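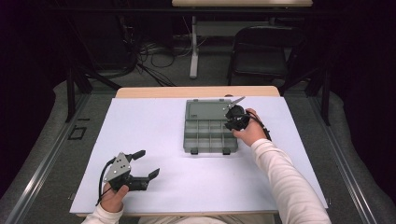
Unit 6: Daily set-up and care of the hand-held gripper cell

Module leader: Gwawr Rees. Bench notes by Maksym Dmytriv. Revised May 2, 2021.

1. Scope

These notes cover the table cell used in the practical sessions, in which an operator works with a pair of hand-held grippers, one in each hand. Both are wired. The notes deal with the table, the two grippers, their cables and the storage box used as the work object. The recording software is covered in Unit 7 and is mentioned only where a mechanical fault shows up first on the screen.

Read sections 2 to 5 before your first bench session. Section 6 is for reference.

2. The table and its enclosure

The work surface is a white sheet laid on the table inside the metal frame. It gives an even background and protects the table top. It is a consumable. Replace it when it is dented, curled or marked with pen, and write the change in the bench book.

Before each session:

Wipe the sheet with a dry cloth. Solvent leaves a shine that is visible in the recordings.
Press down each corner. A lifted corner catches the lower finger of a gripper when it is slid along the table.
Push each upright by hand at shoulder height. There should be no play at the foot. If there is, tighten the foot brackets with the 4 mm key, working diagonally.
Look along the floor rails for loose brackets, screws and cable ties. Anything found goes in the parts tray. Do not refit a bracket unless you know where it came from.
Draw the side curtains fully. A half-drawn curtain gives a bright band on one side of the sheet in the afternoon.

Other furniture stays outside the frame. Chairs are to be moved back far enough that the operator's elbows are clear.

3. The grippers

Each gripper has two fingers, driven by the operator's hand through a linkage. The opening is measured by an encoder in the body and sent down the cable. Nothing in the gripper is powered to move, so there is no emergency stop on the hand unit. Pinching is still possible at the linkage.

3.1 Fingertips

Check both fingertips on each gripper with the fingers closed. They should meet along the full length of the pad. A gap at the front with contact at the back means that the tip screw has worked loose. A gap at the back usually means dirt in the seat. Remove the tip, clean the seat with a dry brush and refit.

Tip screws are tightened finger-tight on the key plus a quarter turn. Students regularly overtighten them and strip the thread in the finger. A finger with a stripped thread cannot be repaired on the bench and has to be sent to Birkeo for exchange.

3.2 Plates

Check that any perforated plate on the hand unit is flat and that its fixings are tight. A bent plate is replaced, never straightened. Keep fingers off the face of the plate and carry the unit by the handle.

3.3 Zeroing

Zero each gripper separately, left unit first.

Close the fingers fully and hold.
Press the zero key on the bench computer.
Open fully, then close again. The reading must return to within 4 counts of zero.
Repeat for the right unit.

If the reading drifts after three attempts, change the cable before suspecting the encoder. In the December stock check Simone Rangel went through the units that had been returned as faulty, and most of them worked normally on a new cable.

4. Cables

The cable leaves the back of the hand unit and must hang in a free curve. A tight bend at the exit breaks the inner conductors within weeks, with no damage visible on the outer sleeve. The smallest permitted bend radius is given on the card inside the Drulness cabinet.

Route the left cable off the left side of the table and the right cable off the right side. They must not cross in front of the operator. Leave 300 mm of slack below the table edge, measured with the arm fully extended towards the far side. Too little slack pulls the wrist back at the end of the reach and spoils the movement. Too much and the loop drags on the sheet.

Cables running across the floor to other equipment are not part of this cell and must not be unplugged to make room. Ask Washington Arruda if one is in the way.

5. The work object

The object for this unit is a plastic organizer box with a divided tray, a flat lid and two latches on the near edge. It was chosen because the lid needs both hands to act together: one steadies, the other lifts or lowers.

Place the box on the sheet with the latches facing the operator, slightly to the right of centre. The lid opens away from the operator and must be able to lie flat on the sheet behind the tray. If it overhangs the far edge of the sheet, move the box nearer.

Check the latches by hand before picking up the grippers. They should snap shut under light pressure. A latch that has turned pale at the hinge is close to failure. Spare boxes are on the lower shelf, marked Bittencourt. Do not mix lids between boxes, as the hinges vary slightly from batch to batch.

Handling points:

Approach the lid from the side with the fingers half open.
Close on the edge of the lid, clear of the corner. Corners slip.
Keep the resting gripper on the sheet when it is not in use, with its fingers clear of the tray walls.
Do not lever against the dividers. They crack at the base.
Sleeves must be close-fitting at the wrist or pushed back so that they do not catch in the linkage.

6. Fault table

Fault: reading jumps while the fingers are still. Check: cable connector at the hand unit, then the cable itself.

Fault: fingers do not close fully. Check: dirt in the tip seat; tip screw standing proud; linkage pin worn.

Fault: lid slips at each attempt. Check: pads for polish or grease. Clean with a damp cloth and dry fully before use.

Fault: box slides when the lid is pushed. Check: sheet surface for dust. Do not tape the box down.

Fault: both units lose their reading together. Check: hub supply, then report to Érica Guimarães. Do not open the hub.

7. End of session

Park both grippers with the fingers closed and the cables coiled loosely in their natural direction. Close the box and return it to the shelf. Sign the bench book with the unit numbers, any parts changed and the zero reading for each side.

Reading for next week: Skudumia manual, chapter 4, on linkage wear.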